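Hakideck Laundry Corner: Owner's Guide
Section 7. Setting Up and Using the Folding Table

You have assembled the table. You have one bolt left over, and you have put it in a drawer, where it will be happy. Please now read this section, preferably before the dryer finishes.

7.1 Where the table goes

1. Choose a level patch of floor within a few steps of the washing machine. Close enough to carry an armful without shedding socks, far enough that the washer door swings open all the way.

2. Leave room to walk around at least three sides. A table shoved into a corner becomes a shelf by Saturday.

3. Run any power cords along the wall before you start carrying things you can't see over.

CAUTION: The top of the washing machine is not part of the Laundry Corner. Small items left there will travel during the spin cycle, and they generally travel behind the machine.

7.2 Fitting the cloth

The Hakideck takes any plain cloth that reaches past the edges of the top. We supply the Eler cover (part 189). A bed sheet also works and may already be in the house.

4. Shake the cloth out over the table and center it. The overhang should look even from where you stand. It doesn't have to look even from anywhere else.

5. Smooth from the middle outward with the flat of your hand. Stop when the large wrinkles are gone. Faint creases won't transfer to your clothes, and chasing them is how people miss dinner.

6. Mark your starting corner with a bit of tape in a color that shows against the cloth. Every garment begins at the same place, and so do you.

A pale cloth makes dark clothes much easier to sort out, especially the navy ones that arrive from the dryer as a single lump.
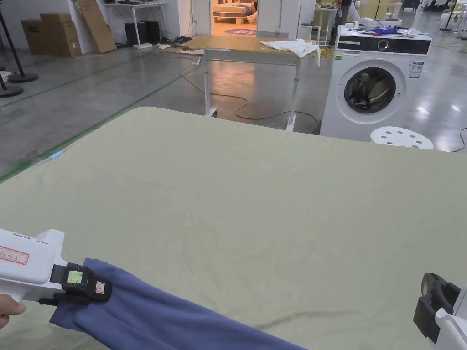
Masanja wrote in to say that the tape should go on the side nearest the washer, since that is where the basket ends up whatever the guide tells you. We have tried it Masanja's way and it is fine. Put the tape where the basket goes.

7.3 Folding a long-sleeved top

These steps suit sweatshirts, knit tops and anything else with cuffs. Shirts with buttons are dealt with in Section 8, at greater length and with less optimism.

7. Find the neckline. If you find a cuff first, keep going; there are two of those.

8. Pinch the fabric near the middle and lift until a peak forms. The rest will hang and begin to show you which part is which.

9. Lower it front side down, drawing the sleeves out to either side. Lay each cuff flat. A cuff left rolled under will make a bump, and the bump will still be there in June.

10. Check the seams. They should run more or less straight along the body. If one wanders across the front, the garment is twisted, and you should go back to step 8 without telling anyone.
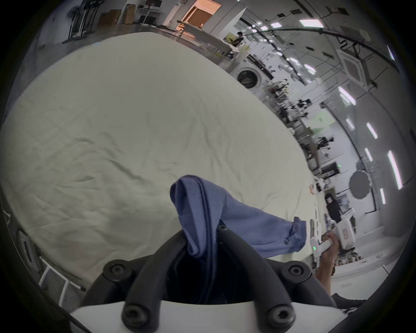
11. Fold one side in toward the center, then turn the sleeve back down along its own length. Repeat on the other side.

12. Bring the hem up to the collar, or in thirds for a narrow drawer. Both are correct. Households have been divided over this and we decline to take part.

NOTE: Heavy knits resist a third fold. Two are plenty.

7.4 Looking after the cloth

Wash the cover with light colors and put it back on while you still remember which way it went. Remove the tape first. Our Jimex marking tape (part 112) peels off cleanly before washing and becomes a permanent feature afterward.

Do not iron clothes directly on the covered table. The ironing pad is sold separately, as you had probably guessed.

Replacement covers and tape can be ordered using the form at the back of the guide. Please give the part number and the color of your table.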